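An Afternoon at the Holroyd Open Day

I had been meaning to go since September, when Freya Marsden first told me they let the public in once a year,

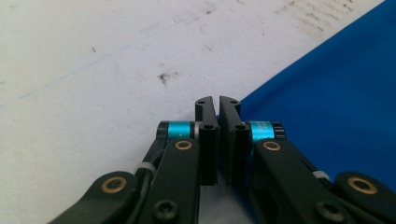 and I am so glad I finally made the trip out to Pitville (53 miles each way, with a stop for pie). The parking lot was full by the time I got there, and a very kind man waved me onto the grass.

Freya works on the cloth handling side, so naturally I started at her bench. They are teaching machines to pick up and fold fabric, and the teaching is done by people, holding a gripper in one hand and doing the job over and over. She told me they have 835 good runs saved and want 2,000 before the summer. I got to try it myself! The handle is heavier than I expected, and I pinched thin air twice before I got hold of a corner. A boy of maybe ten went after me and did it first time, which his grandmother enjoyed very much.

After that came the Skellitz hall, where the big sorting arms are. The talk there ran 90 minutes and I'll admit I slipped out for coffee near the end. If you go next year, wear comfortable shoes and see the cloth benches early, as the line gets long after lunch.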